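Wandier Family Lounge: progress report to the Lai Fund
Period covered: spring to the end of August

Thank you again for the grant, and for your patience while we waited on the carpet. We promised you a shorter report this time, and I am afraid it has grown a bit in the writing, but there is a good deal to tell and most of it is cheerful.

Where we have got to

You will remember that when we first wrote to you the lounge at Wandier was a row of stacking chairs and a rug that slid about whenever a toddler ran across it. Families were coming in for the Thursday afternoon session, sitting in their coats and going home again after half an hour. What we asked you for was a room people would want to stay in, and I think we are most of the way there. The big sectional sofa is in and has been since early summer. It is beige, which did cause some worry (juice, felt pens, wet dogs in winter), but it makes the whole room feel lighter and it is large enough for two families who don't know each other to share without awkwardness. The blue-teal cushions go with it very nicely.

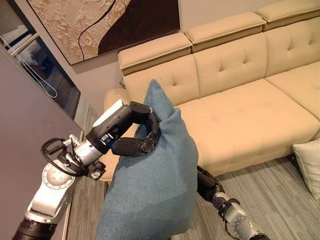 The sofa and cushions

The sofa came through Cliltell at a reduced price, as an ex-display piece, and the saving went straight into the flooring. We had been looking at plainer ones, but the headrests along the top of the back can be adjusted and this has been a real kindness to the grandparents, several of whom have told us they can now sit through a whole session without a stiff neck. The part that everybody wants is the chaise. There is a sort of unspoken rota for it, with nursing mothers first, and I have seen people give it up very gracefully.

The back and the seat are both tufted, with buttons, and we do have to go over the dips with the small nozzle of the vacuum cleaner, as crumbs gather there. That job has been added to the Thursday closing list, along with gathering up the cushions, which travel a long way in an afternoon. We spent £300 on cushions and covers together - slightly more than planned, as the first set of covers did not survive their first hot wash and we moved up to a sturdier cloth.

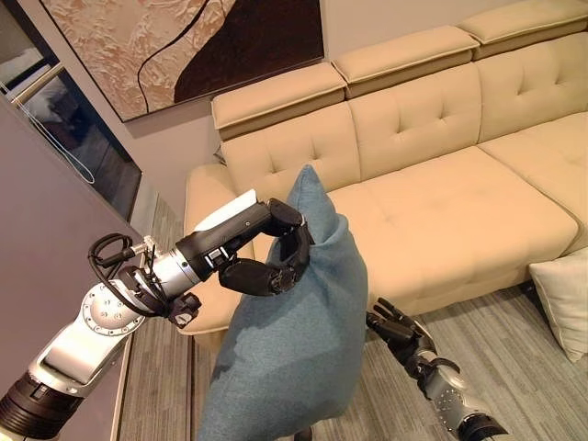
Putting the room back at the end of a session used to be the part we all dreaded, and it has become rather pleasant. The children like to help. Cushions are picked up off the floor, given a shake and stood back on the sofa, corners up, and then the toys go into their boxes. We had thought of buying a storage bench for the cushions but have decided against it for now, and would sooner put the money towards the lamps mentioned further down.

The floor

The carpet was the slow part. Datex fitted it in the end, after two changes of date, and they made a tidy job of it and came back without fuss to see to a lifted edge by the door. It is grey with a fine diagonal stripe, quite hard-wearing, and warm enough for babies to lie on with only a thin blanket. We paid £539 for the fitting and underlay. The stripe is good at hiding fluff, though it is also good at hiding jigsaw pieces, so we have got into the habit of a last look round on hands and knees.

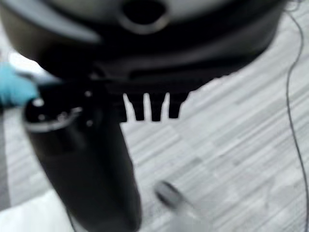

Money

Spending is in line with the revised budget we sent you. After the floor and the cushions there is £400 left in the furnishing line, and we would like your agreement to use it for two standing lamps and a low bookcase. The ceiling lights are rather fierce by late afternoon and we have had 3 separate requests for something softer. If you would prefer us to hold the money over until the spring, that is quite all right too - we would only ask to know before we place the order.

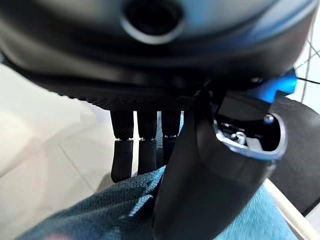 Black hand seen from underneath, Wandier, August

What comes next

We hope to add a second weekly session in the autumn, in the mornings, for parents of very young babies. The room is ready for it. We are still working out the heating timer and who will have the key. You would be very welcome to come and sit on the sofa yourselves at any session, and the kettle is on from two o'clock.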